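Skancombe group gets gripper to sort household clutter by hesitating

Posted December 26, 2019

Quick one before the holiday break swallows everyone. The manipulation group at Skancombe has put out a result on picking things up from a messy surface, and it's a bit of an odd one. The robot does better when it's allowed to dither.

The method is called Rusora. Short version: the arm goes in, the camera at the wrist looks, and if the picture doesn't agree with what the planner expected, the arm stops and shifts a little sideways before it tries to close. No new sensors. No extra camera overhead. Same gripper they had last year.

Ha-neul Kwak, who wrote most of the code, ran 200 grasps with the pause switched on and 200 with it off. With it on, the count of failed closes dropped to 40. With it off, 63. Not a miracle, she said on the phone, but it held up over the whole set and they didn't tune it between runs.

Hard part is the view. A wrist camera sits so close that the finger itself blocks a big piece of whatever you're reaching for. Paper is a pain because the folds throw shadows that look like edges. White things next to other white things, also a pain. Black cloth underneath helps some, except when it bunches up, and then you get creases that the software takes for objects.
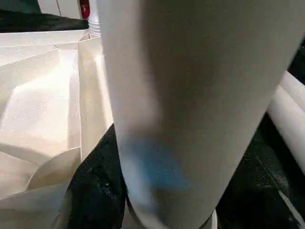

Older approaches mostly try to get around that by looking once from far off, making a plan, and then going in more or less blind. Works fine on a clean table with one block on it. Falls apart in a house. Rusora keeps looking all the way down and treats the part hidden by the finger as unknown. The older code at Skancombe filled that part in with a guess, and the guess was usually flat table.

"We were throwing away the last few inches," said Gijs Aerts, who heads the group. "The arm had the best view it was ever going to get and we weren't using it."

The sideways shift is small. Kwak tried bigger ones early on and the arm kept nudging the thing it was suppose to pick up. Going smaller made no difference to what the camera could see. They settled on a distance that depends on how much of the view is covered: more covered, bigger move. There's a cap on it. There's also a cap on how many times the arm can pause, becuase one early version got stuck doing it forever over a crumpled bag and somebody had to pull the plug.

Cost is time. A grasp with the pause on is slower, and in cluttered setups a lot slower. Aerts says that's ok for a robot tidying a room and not ok for a packing line, and he isn't pitching it for packing lines.

Tests were done with ordinary stuff and not the standard object set, which will annoy some people. Thijs Jacobs, who works on grasping at Olivares and wasn't part of the study, is one of them. He likes the idea but wants to see it on objects other labs can buy. "I can't compare my numbers to a bag," he said. Kwak says a run with the standard set is planned. No timetable.

Jacobs also pointed out that the basic idea is old. He has a technical report from 1974 on his shelf that talks about moving a sensor to get a better look before acting. Aerts doesn't argue with that and the report is cited in the paper. What's new, he says, is deciding when to move from the wrist view alone, fast enough to do it in the middle of a reach.

Tall round things turned out to be their own problem. Up close, a plain cylinder fills the view and there's almost nothing on it for the software to hold on to, no corners, no print. The edges left and right are about all you get. Rusora handled these worse than anything else in the set, and most of the failed closes with the pause on came from them.
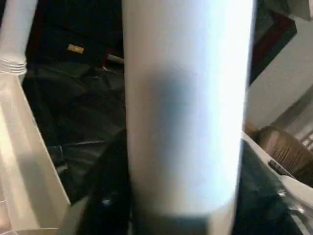
Wrist camera view of a tall white cylinder at close range. A wicker basket is partly visible at right.

Joonas Huttunen, a student in the group, is working on that now. His plan is to use the shading down the side of the object to work out how round it is and where the middle sits. Early results are mixed. Strong light from one side washes out half the surface and the estimate drifts toward the bright edge. He's trying it with exposure turned down, which fixes the cylinder and ruins everything dark behind it. So, tradeoffs.

Condudov, the company that makes the arm controller the group uses, has asked for the code. Uthai Chaimongkol, an engineer there, said they want to see if the pause can run on the controller itself and save the trip to the lab computer and back. That would cut some of the waiting. He wouldn't say if it's headed for a product.

Code and the grasp logs go up once the group has cleaned up the file names, which Kwak describes as "embarassing right now." The raw wrist video will be included, failed grasps too. The paper is under review and a draft can be had by writing to the lab.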